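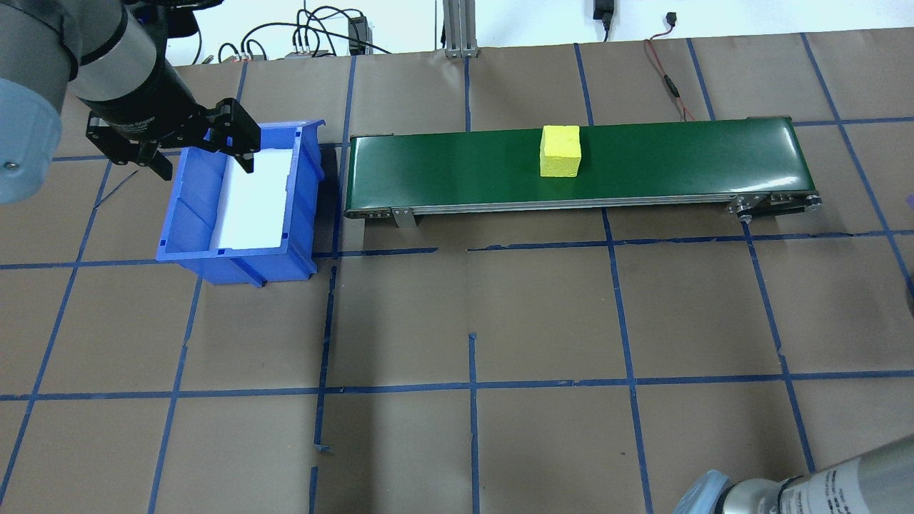

I've been selling these blue stacking bins out of my little shop for a while now, and they're still the thing I end up recommending most, whether you came in asking for a bin or not. The listing name is the Druvholm open-front bin. It's the bright blue one with the ribbed sides and the low sloped front, and I keep it in stock all year (January gets a bit thin, order early if you can).

The slanted front is what sold me. You can stack one on top of another and still get your hand in, so I have mine three high by the back door with gloves, tape and foam offcuts in them, and I haven't unstacked that pile in forever. The lip flares out all the way around too, so you've got something to grab when you pull one off a shelf. My old straight-sided boxes had no edge at all and I dropped plenty of them on my feet!

**What you get**

- One Druvholm bin, bright blue plastic, open top
- 5 precut white paper liners
- A blank label card (the sticky on these is pretty weak, I use tape)

No lid. People ask me every single week and I'm sorry, Druvholm doesn't make one for this shape.

## About the liners

I started throwing the liners in because small parts are so much easier to spot on white than on blue. Screws, beads, seeds, whatever you've got. They're plain paper and a little generous on size, so fold the edges up the walls or trim them, up to you. When one gets grubby, toss it and drop in another. If you go through a lot, the Skalstead refill pack has 80 sheets and fits fine once you take a sliver off one side.

## Setting one up on a packing table

A blue bin at the end of a short belt is such a nice little setup, and the sloped front saves you a lot of reaching. I like kraft paper over the whole table, with painter's tape laid out in squares so every box and tool has a spot to go back to. Don't fuss over getting the tape perfectly straight. Mine never is, and it all gets peeled up when the paper's worn out anyway.

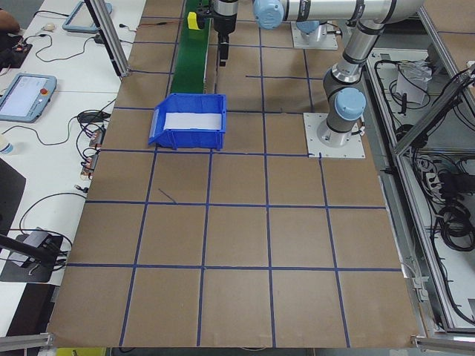
## Cleaning

Warm water and dish soap. The ribs are on the outside, so the dust collects there and an old toothbrush gets it out. I wouldn't put one in the dishwasher. I tried it with a Brarstead bin once and it came out shaped like a canoe, and I'm not brave enough to test this one.

## Shipping and returns

Bins ship nested, so a bigger order doesn't take up as much room on your porch as you'd think. You've got 90 days to send them back if they don't fit your shelf, and please measure first, going by the lip and not the base! The lip is the widest part and that's what catches on narrow shelving. The Tesfamariam wall rail is a separate listing, and it does NOT fit this bin, whatever the old catalog told you. I'm still getting emails about that one.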